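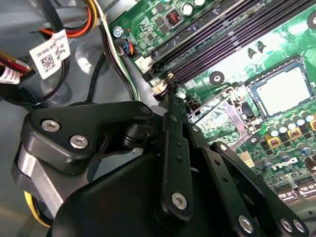
Can a foreign navy hold exercises inside another country's 200-mile zone?

Posted by Wing-sze Tseng in International Affairs

I'm in a reading group and we got stuck on this Monday night. The book we're using (a used paperback, no index) says on page 131 that a coastal state "controls" the sea out to 200 nautical miles. Then on page 266 it describes warships from two other countries doing drills well inside that line, and the author treats it as normal. Both can't be right, can they? If a country controls the water, I'd think it could tell foreign warships to leave, or at least make them ask first. One person in our group said it's all just whoever has the bigger navy. I'd like something better than that to bring back.
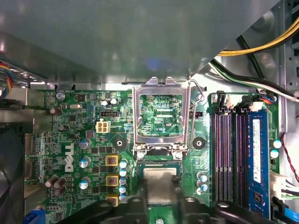
Dell motherboard with the CPU socket open.

Gilles Besnard

The book is using "control" too loosely. There are several different zones and they get mixed up all the time.

The territorial sea goes out to 12 nautical miles from the baseline, usually the low-water line along the coast. Inside it the coastal state is sovereign, much as it is on land. Foreign ships have a right of innocent passage, meaning they can go through without stopping to do other things. Weapons practice, launching aircraft and collecting intelligence all fall outside innocent passage. Some countries also want notice or permission before a warship passes through, and other countries don't accept that.

The 200-mile zone is the exclusive economic zone. What the state has there is rights over resources — fish, oil, gas, energy from wind and currents — plus some authority over research, artificial islands and pollution. It isn't sovereign over the water. Other states keep freedom of navigation and overflight.

Exercises are where the argument starts. The Law of the Sea Convention doesn't say in plain words that military exercises in someone else's EEZ are allowed or forbidden. The United States and many others read the navigation freedoms as covering them. A smaller group, including Brazil and India, made declarations saying foreign exercises there need the coastal state's consent. So page 266 describes something that happens often, and that some governments object to. 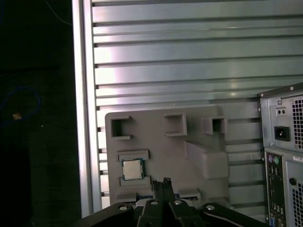
Gray tray against an aluminum panel.

Hui-mei Tsai

It's politics. Big countries sail where they want and small ones send a letter. Your friend had it right the first time, I wouldn't spend a whole meeting on it.

Rania Abdel Rahman

Gilles covers most of it. Two things I'd add.

Both sides owe each other "due regard." A navy using the zone has to take the coastal state's rights into account, so firing live rounds across a busy fishing ground would be hard to defend even for a government that says it needs no permission.

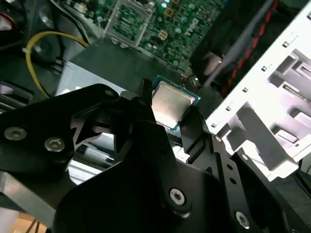

The second is that the letters Hui-mei mentions do matter. A state that objects wants its objection on record, so that silence isn't later taken as agreement. The navy on the other side keeps sailing for much the same reason. That can go on for decades without anyone firing a shot or going to court.

For your group, I'd read Part V of the convention, starting at Article 55. It's short and the text is free online. Article 58 is the one people argue over. Then look up the declarations states made when they signed or ratified, and compare a few of them.

Wing-sze Tseng

Thanks, this helps. I had the 12-mile and 200-mile lines down as the same kind of thing. I'll print Part V for next time.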